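Student Projects > Automation Club > Term Reports > Block Sorting

Block Sorting by Colour and Shape: Project Report
Hazem El Fassi and Ashraf Hajji, Pirnine College Automation Club

Our aim was to have a small arm pick up a named block and place it in the matching bin. We used a toddler's shape sorter set because the pieces are cheap and easy to replace. Hazem wrote the gripping code and Ashraf looked after the vision model.

We started in February with a single block on the table. The holes in the table top confused the edge detector, so we moved everything onto a wooden board. A pale background also made the yellow pieces harder to separate, and we had to retune the colour thresholds twice.

For the cluster test we group two blocks of each colour close together, some of them touching. The arm has to work out where one block stops and the next one begins.

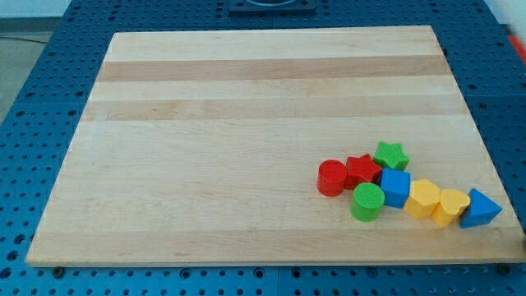 Same-colour neighbours were the hardest case. When the yellow hexagon sat against the yellow heart, the first model drew one outline around both. We labelled 272 more photos of touching blocks and trained it again, which brought the full set to over 2,000.

We ran 360 pick attempts with the new model and 38 failed. Most failures were on the stars - the fingers closed on a point and the block turned. Cylinders gave the least trouble. We did not have time to try a different finger shape.

Next term we want the arm to nudge a tight group apart before it picks. Ashraf would also like to test under dimmer lighting. The code is on the club drive in the Nestimden folder.

Recent reports
Trernetti Line Follower, Second Build
Dierckx Conveyor Repair
Greenhouse Vent Controller

Contact the Automation Club | Pirnine College | Back to top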